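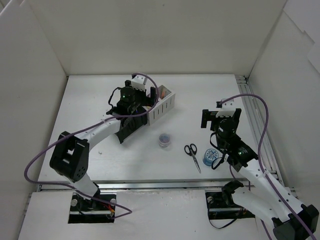

Figura 4. Célula de dos brazos con la mesa puesta: cesta, tarro, tijeras y cinta azul.

4. Cableado y comprobación de los brazos

Este capítulo supone que las bases ya están atornilladas en los huecos del frontal (capítulo 3). Si todavía bailan, vuelva atrás. El manual espera.

4.1 Tender el cable morado

1. Corte la alimentación. El interruptor, no solo el programa.
2. Enchufe el cable en la muñeca y páselo por encima del soporte blanco. Por debajo parece más corto, y lo es, hasta el primer giro completo.
3. Deje un arco amplio a la altura del codo, hacia el lado exterior de la mesa. Quedará feo. Las dos personas que lo han «arreglado» con bridas bien apretadas han tenido que pedir un cable nuevo a Purnthorpe.
4. Baje el resto hasta la base.
5. Repita en el otro brazo, con el arco hacia el lado contrario.

Nota: el cable tiene 600 mm útiles entre muñeca y codo. Si le sobra mucho, se ha saltado el soporte.

PRECAUCIÓN: no meta los dedos en los huecos del frontal con la célula encendida. Los hilos naranjas y rojos que asoman junto a la base izquierda no son un tirador.

4.2 Primer encendido

1. Retire de la mesa todo lo que no quiera ver en el suelo.
2. Coloque ambos brazos a mano en posición plegada, con las pinzas lejos una de otra.
3. Dé corriente y espere. En cada muñeca debe encenderse un piloto verde pequeño. Si solo se enciende uno, intercambie los cables: si el fallo cambia de brazo, es el cable; si se queda, es el servo, y conviene llamar a Ustyna Pylypenko antes de comer y no después.
4. Mueva cada articulación a velocidad mínima, de la base a la pinza. Mire el cable, no la pantalla.
5. Apriete los pomos plateados de la base, sin herramienta. La revisión de abril añadió esta última frase por motivos que Issa Akl prefiere no comentar.

4.3 Prueba de agarre

1. Ponga la cesta ranurada en el lado izquierdo de la mesa, al alcance de la pinza de ese brazo.
2. Cargue el programa Sinaga 2 y cierre la pinza sobre el borde de la cesta. El brazo derecho espera con la pinza abierta; no está averiado.
3. Compruebe la temperatura del servo del codo. Hasta unos 38 °C es normal en esta prueba. Por encima, pare y busque qué roza.

PRECAUCIÓN: deje las tijeras para el final, cuando la cesta salga bien varias veces seguidas.

4.4 Limpieza

Pase un paño seco por el tablero al acabar el turno y recoja las virutas blancas, también las que se quedan sobre los brazos. Las marcas del frontal no salen. Gladys Makokha lo ha intentado con todo lo que había en el armario.

Utilizamos cookies propias y de terceros para mejorar su experiencia. Aceptar todas | Configurar | Rechazar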